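September, Delley bench notes, 4:15 pm

Second try at the choux filling for the Thibodeau order. Batch 1242, same flour as last time, butter down a little. Shells came out of the oven at the right color but two collapsed while cooling — opened the door too soon again. The rest held.

Goltar starch in the custard sets firmer than the Brodeo. Tastes flatter, though. Added more vanilla and a pinch of salt, better. Filled shells were still crisp after 2 hours and going soft at 4. Need to find out if the Thibodeau people can fill on site.
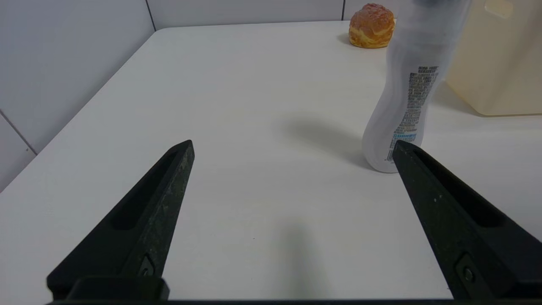

Cream puff, bottle and bin on the white table.

To do: dry the shells longer with the oven off, weigh the filling per shell, order more Goltar.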